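Home | Forums | Local News | Weather | Log in

Ostthorpe Community Board > Local News > Evacuation after the tank leak at the Platach yard

3 min read

millpond_jen
Well, we're back in the house as of 4:15 this morning, and I wanted to say thank you to everyone who kept posting updates through the night, because my phone was all I had in the school gym and this thread was better than the radio. For anyone just catching up, the ammonia leak at the Platach cold storage yard was shut off a little after midnight and they let the Flamodby Road side go home first. The county says 224 homes were cleared out. We all smell like gym mats but we're fine!

oldferrylane
Glad you're home, Jen. We're on the east side and didn't get the all clear until nearly six. I have to say I thought the whole thing was handled badly. We got the phone alert a good while after the sirens started, and it said "leave the area" with no word on which way to go. Half our street drove straight toward the yard.

tworedhens
I'd push back on that a little, and I say it kindly, because I know it was a scary night with the kids in the car. The deputies at our corner were waving people north from the very beginning, and one of them carried my neighbor's oxygen machine out for her. The alert could have been better, sure. The people on the ground were wonderful.

oldferrylane
No quarrel with the deputies. My quarrel is with whoever wrote the message. 17 words, I counted them sitting in traffic, and not one was a street name.

bikeshed_pat
The county update says 3 people were treated for sore throats and eyes and all of them have gone home, so thank goodness for that. It also says Uzor Transport moved its trucks out of the lot next door before the fire crews asked. I think that deserves a mention, as they've taken plenty of grief on this board over the years (some of it from me).

millpond_jen
Agreed on Uzor. And I'll meet you halfway on the alert, Ferry. My husband read it out loud and we both just stood there in the hall looking at each other. If you write to the county about it I'll sign.

While I'm on here, the one thing I wish we'd done is keep our papers and medicine in a single spot. I was opening every drawer in the bedroom with my shoes half on, and I still left the insurance folder behind.
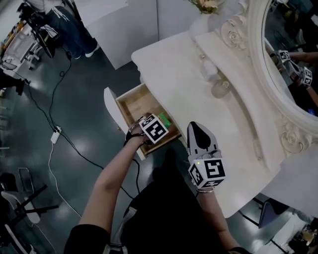 Photo: tworedhens / Ostthorpe Community Board

tworedhens
We've had a go bag by the back door since the flood in August and I still forgot the dog's leash, so don't feel bad. Does anybody know if the tap water is all right on the Flamodby Road side? Ours looks normal, but I've been using bottled for the coffee just in case.

bikeshed_pat
Water's fine according to the recorded line. They do want you to open the windows for an hour and run the fans before you settle in.

oldferrylane
Letter is going in tonight. I'm asking for street names in the alert and a direction to drive. If you want your name on it, send me a message before nine.

Thread views: 1567

Recent in Local News
Flamodby Road reopened to through traffic
Lost gray cat near the school gym
Platach yard: when is the public meeting?
Which radio station carries county alerts?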